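Carpet smells of damp after moving in – clean it or take it out?
Posted in Floors and Walls, September 21, 2024

Madalena Bragança
Hello to all. I have moved to a ground floor flat in Letham and the small room has carpet which smells, mostly in the morning. The letting agent told me it was cleaned before I came. I have put baking powder on it for one night and vacuumed, but the smell came back after two days. There is no stain that I can find. I keep the window open when I am at home, but I work long shifts so it is closed most of the day.

My deposit is with the agent, so I would not like to pull up anything without permission. A cleaning firm in Ronport wants 70 pounds for the one room. Is it worth to pay this, or is the problem below the carpet?
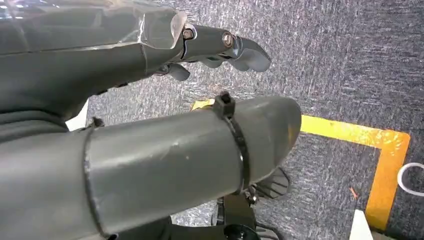 Frans Van den Broek wrote that she should leave the 70 pounds in her pocket for now. First look at the underlay. In a corner you can often lift the carpet gently from the gripper strip with flat pliers, and press it back after. Ask the agent in writing before you do it. If the underlay is dark or crumbles, cleaning the top will not help you. Also, baking powder is not the same as bicarbonate of soda. You need the second one, and leave it for a whole day.

Shabnam Qureshi
get a dehumidifier. mine was second hand, 60 pounds, smell gone in 9 days

Marisol Huanca
I had the same in my old flat. Please buy a small humidity meter and write down the number each morning and evening. In my bedroom it was above 70 per cent every morning, and the reason was a blocked air brick outside, behind a flower pot. The landlord cleared it in one visit. After this I used bicarbonate one more time and it was enough – but the underlay was still good, so Frans is right that you must check it.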